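Why do we sort things into bins?

At home, many things are mixed together: toys, paper, old pencils. When every kind has its own bin, we can find a thing quickly and we know where to put it back.

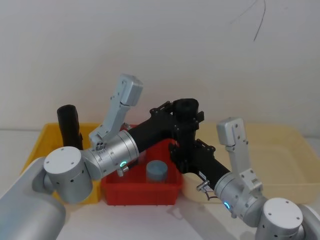
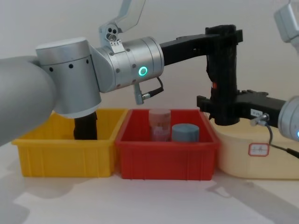
Plastic bins on a white tabletop.

Colour helps a lot. A small child who cannot read yet can still remember "the red one" or "the yellow one".

Try it on Tuesday after school! Take two or three boxes and choose one kind of thing for each. Write to Telma Riquelme and tell her what you have sorted.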